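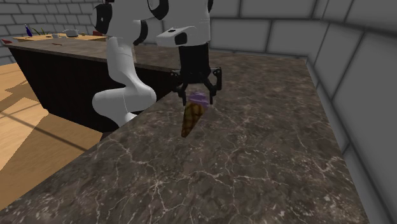
A single scoop in a waffle cone, purple.

Every summer my town goes through the same argument, and every summer I lose it. The argument is whether an ice cream shop needs more than six flavours. I say it doesn't. The queue outside Golby's on a Saturday afternoon, which now runs past the chemist and halfway to the bottle shop, says I'm a crank.

I should declare an interest. I worked behind the counter at the old Wulico kiosk on the foreshore for two summers in my teens, when the range was vanilla, chocolate, strawberry, rum and raisin, lime, and a thing called Rainbow that was vanilla with a paint problem. People walked up, said a word, handed over some coins and left. The longest decision I ever saw was a man weighing up lime, and his kids told him to get on with it.

Golby's has 74 flavours. It says so on the awning. To be fair, they aren't all in the cabinet at once, so you may set your heart on burnt fig and find that burnt fig is resting. In its place there's a small card suggesting you try the wattleseed. A business has found a way to run out of something and make it my opportunity for growth.

I don't blame the staff, who are lovely and sunburnt and mostly called by their surnames. I blame the tasting spoon. Somewhere along the line it was decided that no adult could be expected to know what pistachio tastes like without a trial run. So the family ahead of you tries the pistachio, and the salted pistachio, and something made with black sesame, and passes the spoons along the line like a doctor's opinion. Then they all have chocolate. I've no proof of this beyond years of standing behind them, but they all have chocolate.

My neighbour across the road reckons this is a generational complaint and that I'd have moaned about the arrival of choc chip. Possibly. I do remember choc chip, and I remember feeling it had been sprung on us.

The defence of variety is that it does no harm. If you only want vanilla, have vanilla, and let the rest of us get on with our miso caramel. It sounds generous. But the vanilla is never left alone, is it? At Golby's it's Madagascan bean with a pinch of river salt. At Lorente, the new place up in the arcade, I asked for plain vanilla and was told they did a "cultured sweet cream" that people often found was what they'd meant. It was nice enough. It tasted like a yoghurt that had been to university.

Then there's the matter of price, which I raise knowing that everybody over fifty raises it. A single at Lorente costs more than my lunch did when I worked in the city. Some of that is rent, some is the price of cream, and the rest, I suspect, is the fig tree they keep near the till. Cones are extra – a sentence I'd have thought impossible. The alternative is a compostable tub, with a compostable paddle that begins composting in your mouth.

I'll concede a few points. Mango is a proper flavour and we were wrong to go without it. Anything with ginger in it is an improvement on Rainbow. The coconut ones mean that my niece, who can't have dairy, gets to stand in the queue and be annoyed like everyone else. And the shops are open in winter now, when the foreshore used to be shuttered from Easter to October and the only thing for sale was bait.

What I miss is harder to put on an awning. At the kiosk, the choosing took no time, so all the time went into the eating. You took your cone down to the wall and sat there with salt on your legs, working against the clock, turning the thing as it went. These days I've used up most of my interest by the time I've got to the counter. I've read the cards, I've done the spoons, I've heard about the farm. Eating it feels like paperwork.

The council is taking submissions on the kiosk site, which has sat empty since the roof went. There's talk of a wine bar. I've put in a page and a half asking for six flavours, and I've told them they can choose five. The lime has to come back.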